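Re: [sperling-users] width estimate jumps on clear objects

Posted by Rokeya Haque, March 6, 2022

Randen wrote:
> Since the October release the width filter in Sperling goes daft
> whenever the object is transparent. Cardboard is fine, mugs are
> fine, a clear cup gives me a hand that opens and shuts like a
> goldfish. Is it the depth input or have I broken my config again?

It's the depth input. You may also have broken your config, given your record, but I can reproduce this with the stock one.

The segmenter looks for an edge between the fingers and takes the nearest strong one. On clear plastic the nearest strong one is usually a highlight, and the highlight moves when the wrist does. The filter then believes the object has changed size, which is a generous view of the world but no use for planning.

Fliris gets round it by ignoring the mask once the pads have closed and trusting the finger joints. I've put the same thing on the prirkholm branch, with a hold of 5 frames before it switches over. Over 400 recorded grasps the bad jumps went from 7 in every hundred to 2. Those 2 are all cases where the object is tilted and the far jaw shows through the wall, so the segmenter proudly measures the wrong gripper. I have no fix for that apart from a second mask, and the second mask is slow.

Please don't raise the smoothing constant to hide it. I tried, and the hand became very calm and very late.

Frames of the two awkward sorts, upright and tipped:
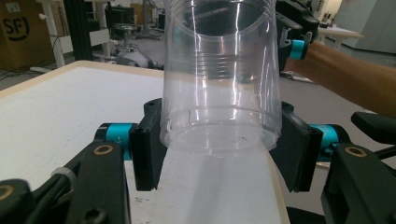
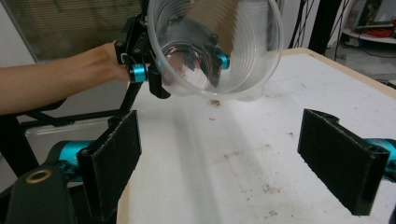

2 min read

If you can run the branch on your own clear cups, send me the log with the raw widths left in. The plotted version is prettier and tells me nothing.

Rokeya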